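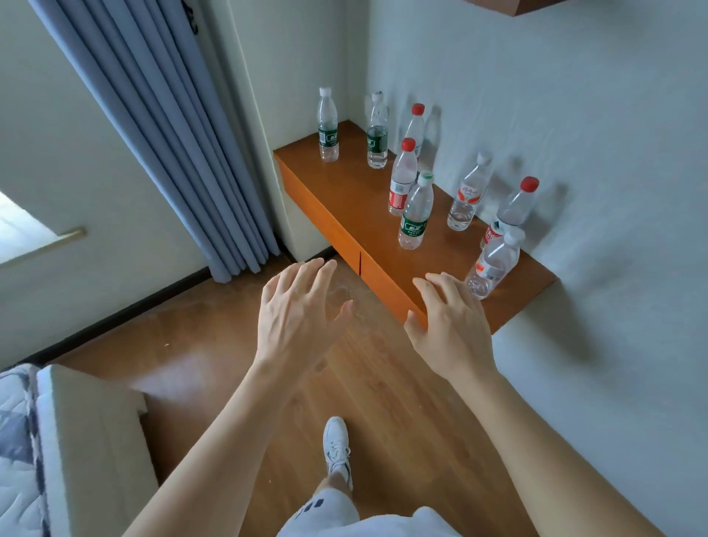
By Nikola Janevski
Opinion | Home & Habits | May

I have a theory that every household has one flat surface where half-drunk water goes to live. Ours is the shelf in the corner by the curtain, the nice orangey wood one, and I put it up myself with a borrowed drill and a fair bit of swearing. It was meant for keys and a plant. It has eight plastic water bottles on it, and I'd like to argue that this is a perfectly reasonable way for adults to behave, up to a point.

My mate Mostafa Belhaj disagrees. He came round for tea, looked at the shelf and asked if we were expecting a drought. Mostafa is a one-bottle man, a big steel thing he got from the Lindberg shop and carries everywhere like a favourite child. Good for him! But he lives alone, and I don't think people who live alone get a full vote on this.

See, when you share a house, a bottle gets put down and then it's a mystery. Is it mine? Is it from this morning, or from the weekend before the Wihongi trip? You don't want to drink it, you feel rotten tipping it out, so you leave it standing there and open another one. Green caps, red caps, white caps -- you'd think the colours would help, but no one in this house has ever remembered their colour. One of them has barely a mouthful left in the bottom and it still gets a spot on the shelf.

What I won't defend is the buying. A slab of 22 seems cheap when you're hot and cranky in the Pravness car park, and the tap at home is free and tastes fine. I grew up on tap water (and the garden hose, if Mum wasn't looking) and I can't tell you when I started thinking of it as second best. That part I'm a bit ashamed of.

The tidying, though, I'll stick up for. People want you to do it as you go, a bottle at a time, and I reckon that's a miserable way to live. Let them gather. Then one evening, around 7, clear the lot in a single go: leftovers onto the pot plants, caps off, empties squashed and into the recycling. It takes less time than the kettle, and you get the whole shelf back at once, the lovely grain of it and all. I'd forgotten how much I like that shelf.

Mostafa has offered to buy me a steel bottle. I've told him I'd only lose it.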